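Speaker notes: The eight glasses and other things we swallow

Last updated June 2020
3 comments | 400 shares

Notes to go with the talk. I speak from these more or less as written, so they wander. Slide cues are in capitals. If you got here from the Dremport library page, the handout is a separate file and shorter.

OPENING

Start without the title slide. Ask for a show of hands from anyone who was told, by a person they trusted, to drink eight glasses of water a day. Wait. Then ask who can say where the number came from. Let the silence go on a bit longer than is comfortable.

I'm going to spend most of this talk being difficult about drinking water. I drink it. I like it. I have a glass of it up here and I expect to finish it. My trouble is with the advice, the arithmetic, and the people who print the arithmetic on the side of things and sell them.

Fair warning to the room: I'm not a doctor. I taught high school science and then I edited other people's science, and both jobs left me with a habit of asking "says who?" If your own doctor has told you to drink more, or less, for your kidneys or your heart or anything else, that advice was meant for you and this talk isn't. Say this clearly. Say it again at the end, because people come in late.

THE NUMBER

SLIDE: the eight, very large.

Eight glasses. Whose glasses? Mine at home are three different sizes and I bet yours are too. The version I grew up with said eight ounces each, which gets you to sixty-four ounces a day. Round it and it comes out near two liters. Two liters is 2000 milliliters, and I think a lot of the charm is in that. It's a lovely number. It fits on a poster. Numbers that come out that clean from a messy thing like a human body ought to make you suspicious.

Now, the usual story is that somebody, a long time ago, wrote down a figure for the total water a person takes in over a day and also said that much of it comes in food. The second part fell off. I believe this is likely. I also want to point out that it's the kind of story that gets repeated by people who never looked it up, and I've heard it told four different ways. A debunking can be as lazy as the thing it debunks. Pause here. Someone usually laughs.

What I'm comfortable saying: food has water in it. Soup does, obviously. So do oranges, cucumbers, rice once you've cooked it, and a boiled potato. Coffee and tea are mostly water. You will have been told that coffee "doesn't count" or that it takes out more than it puts in. Ask the person who says so how they know. For people who drink it every day, that claim doesn't stand up very well.

A person of ninety-five pounds sitting in an office and a person of two hundred and forty roofing a house in the sun do not need the same amount of anything. We'd laugh at a poster that told both of them to eat the same lunch.

THE THIRST ARGUMENT

SLIDE: "If you're thirsty it's already too late."

Read it aloud in a grave voice.

Too late for what? I've been asking for years. Thirst is a signal, and for most healthy adults on an ordinary day it's a decent one. It comes on well before you're in any trouble. We don't say "if you're hungry you're already starving," or "if you're tired you've already collapsed."

There are real exceptions and I don't skip them. Older people may feel thirst less sharply. Small children get busy and forget. Hard work in heat can run ahead of you. Anyone with a stomach bug is losing water quickly. In those cases you don't wait around for a dry mouth. But look at how the exceptions get used. A sentence that's sensible for somebody's grandmother in a heat wave is printed on a gym wall and aimed at a man of thirty on an exercise bike in the air conditioning.

And you can drink too much. It's uncommon, but it happens, mostly in long races and dares, and it's serious. I've never seen it mentioned on a bottle.

THE SURVEY

SLIDE: the Nurel chart.

This is the part people write to me about, so go slowly.

Nurel sells a bottle with a light in the lid. The light blinks when it decides you should drink. On the box, and in the leaflet inside, it says that the people surveyed "felt more focused" after using it. There's a figure: 3178 people. That's a good big figure. I was impressed for as long as it took me to turn the leaflet over.

On the back, in small gray type, you learn that they were customers. They'd bought the thing. They were asked by email. It doesn't say how many were asked and didn't answer. It doesn't say what the question was. It doesn't say what they were compared with, and as far as I can tell they weren't compared with anything.

Go through it with the room. If you paid for a blinking lid, and you kept it, and you opened the email, and you bothered to reply, what are you likely to say? Who's missing? The ones who put it in a drawer. Size doesn't fix this. Ask the wrong people and you can ask a great many of them and still be wrong, only with more confidence.

I wrote to Nurel to ask for the wording of the question. They sent me a discount code.

(Don't milk this. It gets a laugh and then we move on.)

THE DANARI WATER

Danari is a spring water. The label says "naturally structured." I asked a chemist I used to edit what structured water might be and got back a single word that I can't use at the library.

Test for the audience, and I'd like them to take this one home: try turning the claim around. Would any company print "unnaturally unstructured" on a bottle? If the opposite of a claim would never be said by anyone, the claim probably isn't telling you much. "Pure" is like that. So is "crisp." "Tested monthly for lead, results on request" is different, because somebody could fail to do that.

To be fair to Danari, the stuff tastes fine. I did a blind tasting at my kitchen table with chilled tap water and got it wrong more often than right. That proves very little about anyone but me, and I'd be a hypocrite to say otherwise. Do it yourselves. Have another person pour, have them keep the list, and chill everything the same, since cold hides a lot of taste.

BOTTLED AGAINST TAP

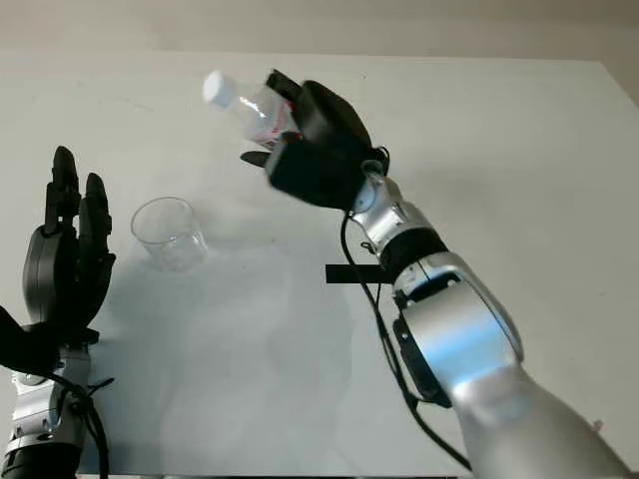 What are you paying for when you buy it by the bottle? Convenience, mostly, and I have no quarrel with that. If you're in a station with a long trip ahead and the fountain is broken, buy the water. My complaint starts when convenience gets dressed up as health.

People assume there's a stricter rule book for the bottled kind. Don't take that from the bottler, and don't take the reverse from me. Your town's water supplier very likely puts out a report. Get it. It's dull, it's full of tables, and it will tell you more than any picture of a mountain. If you have a private well, nobody is doing the testing except you, so do it.

Tap water isn't holy either. Old pipes are a real problem in real houses. I get annoyed with my own side on this. Some sceptics are so pleased to catch the spring water people that they'll wave away a reasonable worry about lead in a building put up before the war. Being doubtful of one thing doesn't give you a free pass on the next.

WHAT WOULD CHANGE MY MIND

I try to put this in every talk, and it's the section I find hardest to write. Here's what would do it on the eight glasses: take ordinary healthy adults who aren't short of water, get half of them to drink a good deal more for a decent stretch, pick ahead of time what you're going to measure, and publish it however it turns out. If the extra water group did clearly better at something that matters, I'd come back and say so from this same spot.

There's some work showing that extra water helps particular people with particular problems, kidney stones being the one I'd point to. Good. That's a claim with edges on it. "Flushes toxins" has no edges. Ask which toxins and watch the speaker's face.

QUESTIONS I USUALLY GET

"What about my skin?" I haven't seen anything that convinces me, in someone who isn't dehydrated to begin with.

"My headaches went away when I drank more." They may well have, and I'm glad. Headaches also go away. Keep a diary for a month, with the bad days in it, and see what it looks like.

"What's the harm?" For most people, not a lot. You'll spend some money and make more trips down the hall. The harm I mind is the training. If we get used to taking a number because it's on a poster, we'll take the next one too.

"Who pays you?" The library gives me bus fare. Ó Flaithearta's, the cafe next door, gives me soup, and the soup is mostly water, so declare that as an interest.

CLOSE

Repeat the medical warning. Thank the staff for the room. Point to the sign-up sheet by the door for the next talk, which is on vitamins and will run long. Drink the rest of the glass before taking questions from the back.

Contact: use the form on the talks page | Copyright the author, free to copy for classroom use | Back to top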